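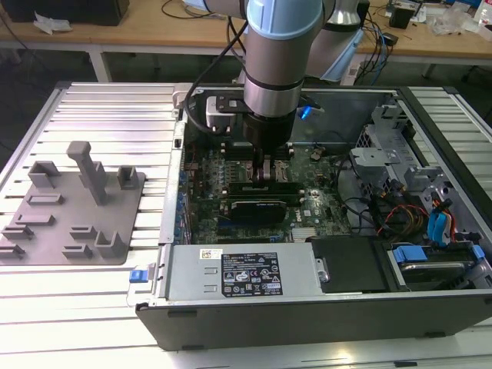
6 min read

Questions about hymn tune names, and some doubtful answers

I keep a small index of hymn tunes, and the same questions come in month after month. Many arrive with a story attached, and the story is usually the part I trust least. I've answered them as plainly as I can. Where I don't know, I say so, and where I think other people don't know either, I say that too.

Why do hymn tunes have names at all?

Because the words and the music used to travel separately. A congregation with a words-only book needed some way to say which melody went with which text, and a name was handier than humming. Tunes were printed in one book and texts in another, and the leader matched them up by meter. Plenty of tunes have served a dozen texts, and plenty of texts have been sung to tunes their authors never heard.

Is a tune named after a place because it was written there?

Sometimes. I'd want evidence before saying so about any particular tune. Composers named tunes after birthplaces, streets, churches, friends' houses, places they'd been on vacation, and places they seem to have picked off a map. Editors did the same with tunes that reached them without a name. A place name tells you that somebody, at some point, had that place in mind. It doesn't tell you who, or why.

I read that the composer wrote my favorite tune in ten minutes on the back of an envelope. True?

I doubt it. I have met this story attached to so many tunes that I no longer give it much weight. The paper changes (envelope, train ticket, the back of a tithe receipt) and the number of minutes changes, but the shape of the thing doesn't. It may have happened to somebody once. Ask where the story was first printed. If the earliest source is a book of hymn anecdotes from fifty years after the composer died, treat it as decoration.

What about tunes that came to someone in a dream?

Same answer, with less patience.

What do the numbers after a tune name mean, such as 8.7.8.7?

They count the syllables in each line of one stanza. So 8.7.8.7 means four lines of eight, seven, eight and seven syllables. A "D" after the numbers means doubled, so you sing the pattern twice to get through a stanza. C.M. is common meter (8.6.8.6), L.M. is long meter (8.8.8.8) and S.M. is short meter (6.6.8.6).

So can I swap any two tunes in the same meter?

On paper, yes. In practice it goes wrong more often than the books admit. The metrical index counts syllables and knows nothing about stress. Two texts can both be 8.7.8.7 and one of them will land its strong beats on "the" and "of" all the way down the page. Sing all the stanzas out loud before Sunday, including the last one, where the trouble tends to be. There's also mood to consider, and no index covers that.

My book says "Traditional." Does that mean nobody wrote it?

It means the editors didn't find out who did, or found out and weren't sure, or copied the word from the last book. I have 69 tunes in my index marked traditional in one hymnal and credited to a named composer in another. In some of those cases the named composer probably only harmonized it. In others "traditional" looks like plain laziness. I wouldn't cite either label without looking further.

Why does the same tune have two names?

Several reasons, and they overlap. Two publishers got hold of it separately. The first name was already in use for something else. An editor disliked the original, or couldn't spell it. A tune crossed the ocean and was renamed for people who had never heard of the village. In my index I file each tune under the earliest printed name I've been able to check myself and cross-reference the rest. Others file by the most common name, and they have a fair argument.

And why do different tunes share a name?

No one was in charge. A composer in one town had no way of knowing what a composer three counties over had called his tune, and saints' names in particular got used over and over. If you're ordering music or sending a list to an organist, give the tune name, the composer and the first line of the melody. Tune name alone has ruined a few funerals.

Is the melody in my hymnal the original one?

Probably not note for note. Passing notes get added or smoothed out, rhythms get evened up, keys come down. Dropping the key is the commonest change, and the reason given is nearly always that people can't sing high anymore. I'm not convinced people could ever sing high. I think the old books were pitched for trained choirs and everybody else growled along an octave down.

How many hymn tunes are there?

I don't know, and I'd be wary of anyone with a firm figure. My own index has 964 entries, of which 654 have been checked against a printed score. The remainder are there on somebody's word, and they carry a question mark until I've seen the page. A correspondent, Tahira Rana, sent me a list of 3,000 names from her own reading, and a good share of them are plainly the same tune under different spellings. Neither of us would call our list complete.

Can a phone app identify a tune if I hum it?

Popular songs, maybe. With hymn tunes I've had poor results. I tried Guvix with six well-known tunes, played cleanly on a piano, and it named two. One of the two was filed under a text it's only sometimes sung to. Pultden did a little better but gave me first lines of texts and no tune names, so I still had to look everything up. A paper index of melodies by scale degree (do = 1, re = 2 and so on) is slow and ugly and works better. Write down the first eight notes as numbers, skip the rhythm, and go look.

The Vulimar site gives a date for my tune that doesn't match yours. Who's right?

Possibly neither of us. Check what the date is a date of. Composition, first performance, first printing in a leaflet and first printing in a bound hymnal can be years apart, and websites seldom say which one they mean. Vulimar gives a single year with no source, so I can't tell you what it refers to. Mine are dates of the earliest printing I've seen. If you have an earlier printing, please send me the title page along with the tune.

Are old hymn tunes free to use?

The tune may be. The harmony under it may not be, nor the words, nor the translation, nor the descant somebody added for Easter. "It's an old hymn" is not a copyright search. Read the small print at the foot of the page for each piece separately, and if you plan to stream or print it, ask the publisher. I'm not a lawyer and won't clear anything for you by email.

Should we trust congregational surveys about favorite hymns?

For what they are. People vote for what they remember, and they remember what they've been given to sing, which was chosen by whoever ran the last survey or picked the last book. I've also noticed that the winners are often Christmas carols if the survey goes out in the winter and not if it goes out in May.

How do I send a correction?

Write to the address on the contact page with the tune name, the book, the year and the page number. A clear photo of the page is best. I go through corrections on Friday evenings and I do read them all, though a correction with no source attached goes in the same folder as the envelope stories. Please don't send recordings. I can't date a tune from a recording, and the mailbox fills up.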